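3. What we sorted, and how badly

By the time Elif Naz and I got our hands on the donated clothing, the Fikilgate swap room had been open for a semester and had no system at all. Things came in by the bag and went onto whichever shelf was nearest. Our project was meant to fix this with four categories: tops, bottoms, outerwear and other. We were very proud of the four categories until Tuesday afternoon, when we met the clothes.

The stock list we inherited from Sevim Yaman's group gave 1,647 items, a number we repeated in our proposal with great confidence. It included hangers. We decided to work from a sample instead and pulled 86 garments, which took the two of us most of an evening to sort, label and argue about.

Plain clothes were easy. Shorts are shorts, and a pair of green ones will go into "bottoms" without anyone raising their voice. Prints were harder. People looking through the shelves don't ask for "top, medium." They ask for "the one with the stripes," and our labels had no place for stripes. Dilek Sarıgül suggested a short written note for every patterned piece, under a dozen words. I wrote the first batch and learned that I can't describe a shirt. 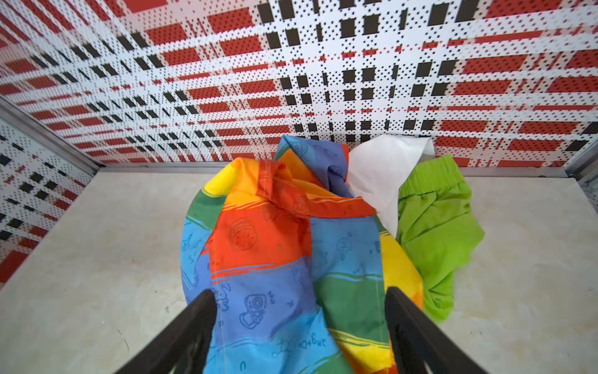 Figure 2. Multicolored doodle print with green shorts, before folding.

My first label for the print in Figure 2 was "rainbow." Elif Naz said that covered half the shelf. My second attempt mentioned the wide orange-red band, the blues, the yellow, the dark-blue line drawings and a handwritten formula, and ran to two lines of the tag. One of the drawings is either a burger or a disk. We discussed this longer than I'd like to put in a graded report. The tag now says "bright bands, blue doodles," and we left lunch out of it.

The crumpling matters too. With a piece bunched up like this, the print is about all you have to go on, and 16 of our 86 labels had to be rewritten once the garment was laid flat. We had been labeling straight from the pile to save time — it did not save time. From the second session on we folded first and wrote second, with the most recognizable part of the print facing up.

Müzeyyen Demirtaş, our advisor, asked why "other" was still our largest category. We have since split it in two. Scarves are doing well. The remaining half is still called "other," and Elif Naz has asked to have it moved to the bottom shelf.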